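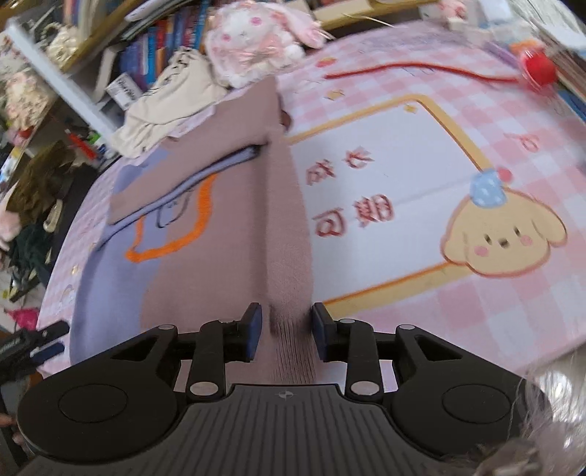 Salo Washed Cotton Throw

The Salo is a plain woven throw in medium-weight cotton. It is made for the end of a bed or the back of a sofa, and it is light enough to use on its own in summer. We have stocked it since our second year and it is still the one we sell most of.

The cloth is woven at the Gratham mill and washed before it is cut, so most of the shrinkage has already happened by the time it reaches you. The washing also gives the surface its slightly crumpled look. If you want a smooth, pressed finish, look at the Hjaltested instead, which is a tighter weave and takes an iron well.

Sizes

Single: for a single bed or an armchair.
Double: covers the lower half of a double bed with a drop on each side.
Large: covers a king-size bed from the pillows down.

All three are hemmed on four sides with a double-turned hem. There is no fringe. The label is sewn into one corner on the back and can be unpicked without marking the cloth.

Colours

Mauve, oat, slate, moss and a dark rust. The cloth is dyed after weaving, in batches, and there is a small difference in shade from one batch to the next. If you are buying two and want them to match, order them together and we will pick from the same batch. Mauve looks greyer under a warm bulb and pinker by a window. We can post a swatch of any colour free of charge, one set per household.

Washing

Wash at 30 degrees with similar colours. Use a liquid detergent without bleach. Wash it separately the first time, particularly the rust and the slate, which let out some dye. A short spin is fine. Line dry if you can. A tumble dryer on low will not harm it, but it brings up lint for the first few washes and you will need to clear the filter.

The throw should not be dry cleaned. Small pulls can be eased back through with a blunt needle. Don't cut them.

Folding and storing

Fold it in thirds lengthways and then in half, and change the fold lines now and again if it is kept in a cupboard for long periods. Deep creases come out with a damp cloth and a cool iron on the back. A plain cotton bag is better than a plastic one for storage.

Technical details

Fibre: 100% cotton
Weave: plain
Weight: medium
Finish: piece-dyed, pre-washed
Expected further shrinkage: up to 3% in length
Minimum trade order: 14 pieces, mixed colours allowed

Delivery and returns

Orders leave us within two working days. Large throws go by courier, the other sizes by ordinary post. You can return an unused throw within 30 days in its original wrapping. We can't take back throws that have been washed, unless there is a fault in the weaving or the hem. Please send a photo of the fault with your order number before posting anything.

The matching Flullby cushion cover is sold separately. It uses the same cloth and the same five colours, with a concealed zip. Moss cushion covers are out of stock until April.

Comments

Golnar Mohammadi
Bought the double in oat two years ago and it goes in the machine every fortnight. The hem has held up. It has gone softer and lost a bit of colour along the fold where it sits in the sun. Would buy again but in a darker shade.

Mojtaba Shojaei
Is the large wide enough to tuck in on a king? I have a deep mattress, 14 inches with the topper.

Shop reply
It will hang down both sides of a mattress that deep but there won't be enough left to tuck under. It is cut as a throw. The Hjaltested bedspread is wider and would suit you better.

Mojtaba Shojaei
Thanks, will ask for a swatch of that one.

R.
Mine shed a lot in the dryer at first. Stopped after the fourth wash. Colour is nice.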